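Notes from the teleop corner
5/25/21

Well, I finally got my hands on the controls! After weeks of writing up what everybody else was doing, I asked Subira Mbwambo if I could have a turn teaching the arm, and she handed me the leader handles and told me to put the toys in the tray. How hard could that be, I thought.

Pretty hard. You move the handles, the arm copies you, and every wobble you make gets recorded as part of the lesson. My first 60 tries were mostly me stopping halfway to rethink my grip (Subira threw out nearly all of them, very kindly). We're using the Skuvar setup on the back bench, same as in April, with plush toys because they squish and flop and never sit the same way twice. Pinch one too high and the whole thing swings around on you. Pinch it low and you've got a big soft body up against the tray rim before you've even started to let go. 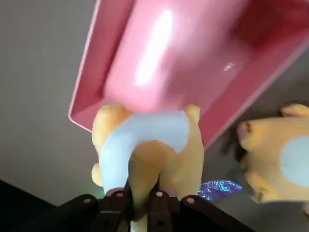
Isauro Orozco thinks I'm too fussy about the rim, by the way. He told me over lunch that a few clumsy approaches are worth keeping, so long as the person driving recovers from them, and that he'd take a bump and a save over ten perfect drops any day. Subira only half agrees — she wants the saves in their own folder so we can train with and without them.

So that's how we're doing it. As of this morning we have 167 keepers and 119 in the saves folder, and the plan is to train on both sets before anybody touches the gripper settings again.

If you'd like a turn, put your name on the sheet by the bench. Sessions are short, your wrists will thank you for taking breaks, and please set the handles back in the cradle when you finish — I forgot once and the arm slowly sagged onto my notebook. Ngaio Costigan has the next block, then me again, with a lighter touch this time, I hope!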